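A Morning of Hands at Plitivora, 28 November 2025
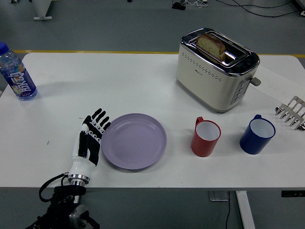

Grovar Handling Group, Gripper Evaluation Team

We had come to compare hands, and Plitivora set us up with breakfast. The table by the time I got my turn held a purple plate, a red mug, a blue mug and a toaster with a slice of bread standing in one slot. The hand, black fingers spread, was parked right beside the plate. Raghavendra Ramasamy, our host, asked that we not eat the bread.

Two candidates were on offer. The Kaveo is the one with proper fingers, and it has been through roughly 2,000 grasps since May. The Amarasinghe is a plain parallel jaw that looks like it came off a stapler. I went in rooting for the fingers.

Mugs went to the Kaveo, once I stopped trying to take them by the handle. Plates were another matter. A shallow rim on a flat table gives a finger very little to get under, and I pushed mine a good distance before the controller gave up — politely, with a beep. The jaw slid it to the edge and pinched it there, which felt like cheating and is going in my notes as a strategy.

Payload is listed at 600 grams for the Kaveo and 916 for the jaw. I'd like both figures repeated with our own parts. The wrist cable also loops out farther than I'd want near a conveyor guard.

Lunch was sandwiches, handled manually. Loan request for both units goes in next week.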